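Prestitz Home Notes
Soft Furnishings > Care and Handling
By Kendra Li
Updated 2021-09-09

Cushion handling tips from a robot grasping study

I spent part of August helping with a study at Brevico on how people pick up, squeeze and put back soft household things. The group wants a robot arm to be able to tidy a living room, and cushions have been giving it trouble. A mug keeps its shape when you hold it. A cushion folds, sags and turns in your hand, and the spot you meant to hold has moved by the time you get there.

The method is simple enough to explain. People handle cushions and pillows the way they would at home, and a camera at head height records their hands. Each recording is then marked by hand: where the first touch was, when the second hand joined, when the cushion left the surface it was on, and when it was let go. The set I worked on had 574 recordings from 8 homes. The marked recordings are used to train the arm, which the group calls Jadia.

Reading through that many notes on cushions taught me some things that are useful whether or not you own a robot. They are below, in no strict order.

Use your hands differently

Most people don't do the same thing with both hands. One hand goes flat and holds the cushion steady, and the other wraps around a side and does the lifting or turning. Jadia did better on long, stuffed shapes once it was trained to split the work like that. Before then it closed both grippers at the same moment and the pillow tended to pop out toward the floor.

At home, try it with any pillow that is longer than it is wide. Spread one hand near the top, take hold of the side lower down with the other, and turn. You need much less grip and you won't leave dents in the stuffing.

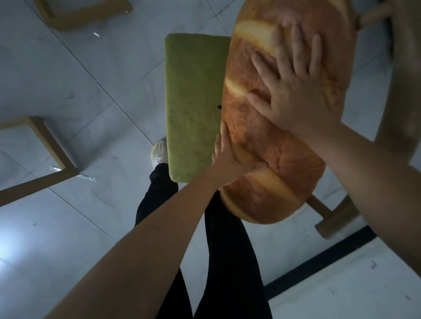 Right hand flat, left hand gripping the side: a bread-shaped pillow against a green cushion.

If there is a pad under the pillow, watch that it doesn't travel with it. Loose seat pads slide easily on wood. A square of non-slip shelf liner under the pad will hold it, and you can cut the liner a little smaller than the pad so it doesn't show. Ties are better still if the pad has them.

Don't lift by the corner

Lifting by one corner is quick, and a lot of people do it. It also pulls on the seam and sends the filling to the opposite end. In the study, corner lifts were the ones most often followed by a second grab, as the cushion swung and had to be caught. The group has dropped corner lifts from the training set for square cushions, and I have stopped doing them on my own sofa.

Take a square cushion by both sides at mid-height. For a heavy one, go slightly below the middle.

Squeeze before you shake

To put life back in a flat cushion, hold it upright and push the sides in toward the center, then let it open. Turn it a quarter and do it again. Shaking comes after that, if it's needed at all. Squeezing moves the filling back into the middle and breaks up lumps. Shaking a lumpy cushion mostly moves the lumps. 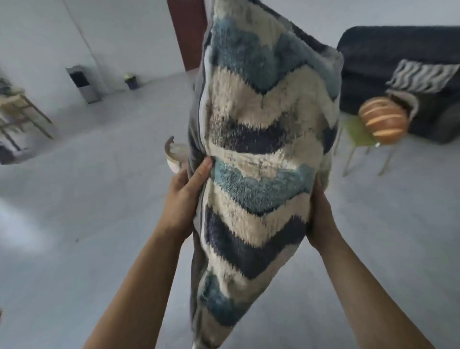
Pile and tufting need more care than flat weave. Put your fingers on the back panel or along the seam where you can, so that you are pulling on plain fabric and leaving the loops alone. If tufts have gone flat or stuck together, work them apart with your fingers first and then use a soft clothes brush, going with the pile. A wide-tooth comb will do for long shag. Never cut a loop that has pulled loose on a woven piece; push it through to the back with a blunt needle.

Gray marks on cream yarn are usually dust and skin oil. Vacuum with the upholstery tool, dab with a cloth wrung out in water and a drop of dish soap, then dab again with plain water. Stand the cushion on edge to dry. Check the care label before you wet anything, and test a bit near the seam.

Texture matters to the robot too. A bold pattern helps the software follow a cushion as it turns, but long pile hides the edge, and Jadia often guesses the outline too wide. The team at Peltonen, who build the gripper pads, are working on a softer fingertip that can feel for the seam.

Clear the landing spot first

Jadia failed most often at putting things down. It could lift a cushion cleanly and then have nowhere good to set it. People solve this without thinking much about it, by glancing at the sofa or table before they lift. The group added that glance as a step of its own, and successful placements went up from 60 percent to 93 percent in the next round of trials. That was on a small test, and the group plans to repeat it with more rooms.

The household version is to make space before you pick anything up. If you are changing covers or brushing pile, do it at a table, and move cables, chargers and papers to one side beforehand. Cords are the main nuisance. They catch on tufts and zippers, and they come along with whatever you lift. Coil them and put a rubber band around each one. Bags and boxes can go on the floor against the wall until you have finished.

Pets need a little planning as well. Dog hair clings to pile worse than to any other cushion fabric I have tried to clean. A damp rubber glove, dragged in one direction, gets more of it off than a lint roller does.
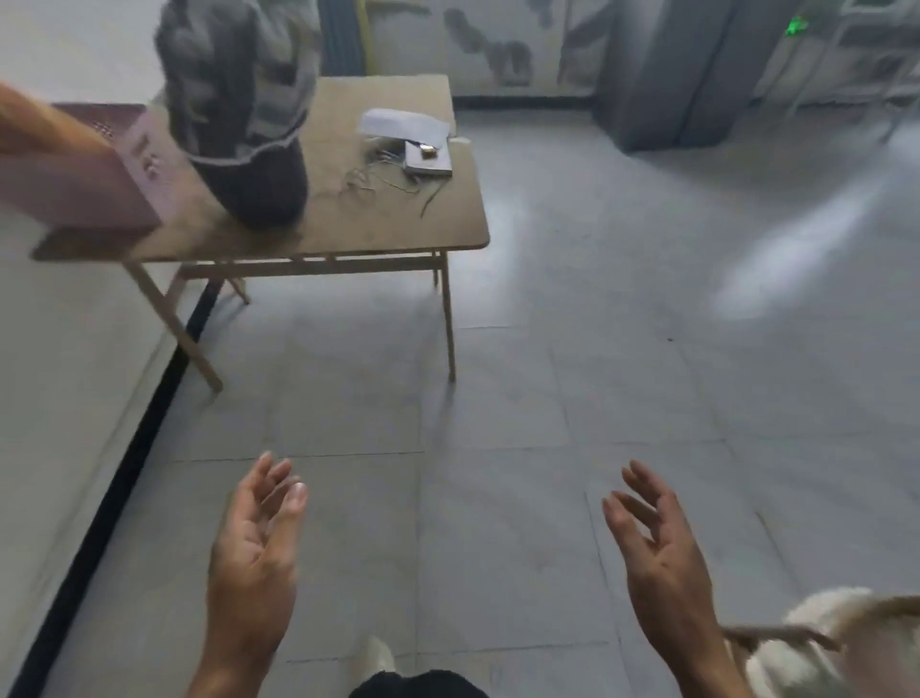 Does a robot need to see a cushion from every side before it can pick it up?

One view is usually enough to start. The arm makes a first guess at the shape, touches the cushion, and corrects its grip as the fabric gives. Extra views help most with long pile and with cushions stacked on top of each other.

Storing spare cushions

Keep them upright, side by side, like books. A stack flattens whatever is at the bottom. Cotton bags are fine for a season; plastic traps damp. Put zippers to the back so they don't rub on the next cover, and squeeze each cushion back into shape before it goes out on the sofa again.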